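The Seol Street party was my idea, so the rubbish was my problem. I'd told everyone it would be the first one with no bin bags at all, and I'd said it loudly, in the pub, which is as good as signing for it.

We had 28 households and a marquee on loan from Brallik, the hire people out past the ring road. Plates came from the charity shop, all odd ones, and I'd strung up bunting cut from my old curtains. The cups were from Nolico and you were meant to be able to compost them. I believed that right up until I read the leaflet, which said 800 hours in a heated vat. My compost heap gets warm if a cat sits on it.

So at ten to six in the morning I was in the kitchen in my dressing gown, ringing round for glasses.
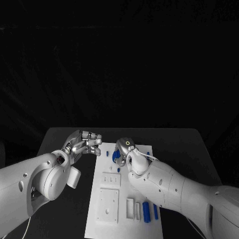 My sister picked up first and gave me an earful, then said I could have her thirteen tumblers if I came and fetched them before work. The cricket club said yes to pint pots. By the time I'd got the lot home my shoulders had gone and I couldn't bend my arms properly – I stood over the kitchen table with one coming in from the left and one from the right, both as stiff as that pair of robot arms over their dark grey table, trying to lower a tray without smashing anything. I lost one tumbler. I blamed the tray.

The party went well, I think. It rained at four and we all squashed into the marquee, and the man from number 10 played Bavard, that card game where you have to keep talking, with a gang of children who beat him hollow. People scraped their own plates, even the teenagers!

Afterwards I went round with a torch looking for litter and found two corks and somebody's left sandal. I put the sandal on the wall by the postbox. It's been there since July and there's a snail living in it now.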